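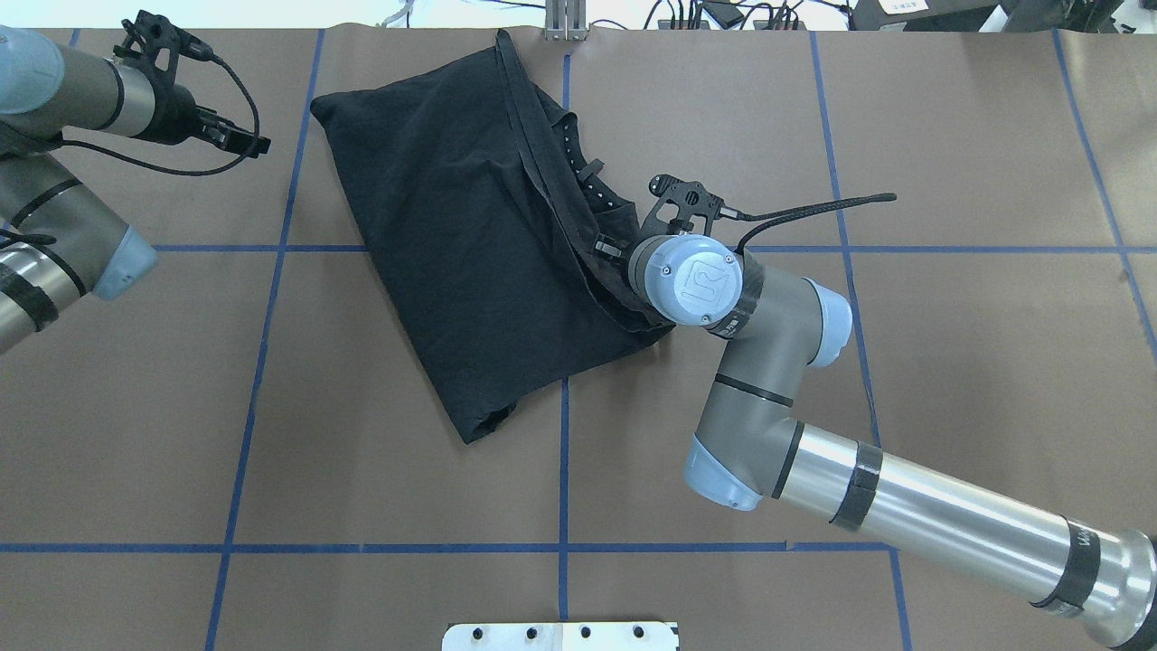

When may a folding cell be returned to service after a protective stop? When the operator has confirmed the cause in writing, inspected both arms and completed one full cycle at reduced speed.

Ticket 226 - Zemow folding cell, two arms
Opened: 12/20/21
Priority: 2
Status: Closed

Reported issue: The cell entered a protective stop during a garment task and was restarted from the pendant with no entry in the log. Site rules require an entry for every stop, including those cleared at once.

Findings: The controller history was reviewed by Wutley support. The stop was a joint torque limit on one arm. The limit had been set correctly. The gripper cable had too little slack for the wrist turn requested by the program.

Action taken: Cable rerouted and secured. Wrist range reduced in the program. The cell then ran 10 cycles at reduced speed without a stop.

Required practice going forward:
Enter the stop code before pressing reset.
Check cable slack at both ends of wrist travel at the start of each shift.
Keep hands off the table until both arms are in the parked position - a paused arm is not a parked arm.
Replace table grid tape only with the cell locked out.

The Eyvindsson checklist remains in force until the revised one is issued.

Filed under: Cell Safety > Restart Procedures

Comments

brutlow_line2: Does the written entry apply to stops during teaching as well?

Wutley Support: It does. Please use the same form.

cellop_k: We had the same torque stop in December. Cable again.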